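Pondport confirms equipment budget for two-arm handling cells

PONDPORT, 2022-12-09

Pondport has approved its equipment plan for the coming year and will open purchasing for two-arm handling cells in January. The plan covers the arms, grippers, work tables, cabling and spare parts needed to handle artificial flowers and foliage at the Levent site.

Artificial stems were chosen as the first product group. They vary in length and stiffness, they overlap when laid flat, and the heads mark easily under a hard grip. Quotations will be compared on gripper opening, finger shape, cable routing and the time needed to change a worn part.

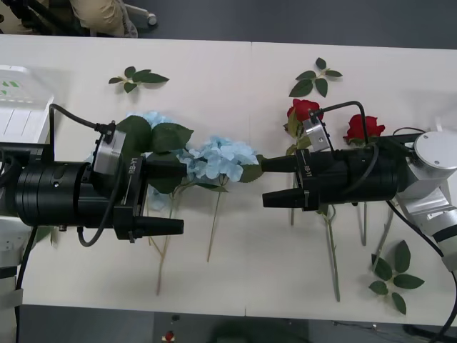 The budget is divided into two lots. Lot 1 covers the arms and grippers and will be placed with a single supplier, so that both sides of a cell use the same parts. Lot 2 covers tables, lighting and floor fixings, and may be split. Uler will draw up the technical specification for both lots. Vashisht will carry out acceptance testing on delivery.

Each cell must complete 576 handling cycles in acceptance, using mixed stems and loose sprigs. A cell that places fewer than 94 per cent of pieces within tolerance will be returned to the supplier for adjustment and tested again at the supplier's cost. Final payment is released 30 days after a cell is accepted.

Planned running time in the first year is 1220 hours per cell. Spare fingers, cables and fasteners are budgeted against that figure and will be held at Levent. Service contracts are priced separately and should not be included in the purchase price quoted for either lot.

Suppliers are asked to state power demand, floor loading and delivery time in their first reply. Drawings must show the full reach of both arms and the clearance needed for maintenance access. Tender documents can be requested from the Pondport purchasing office.

ENDS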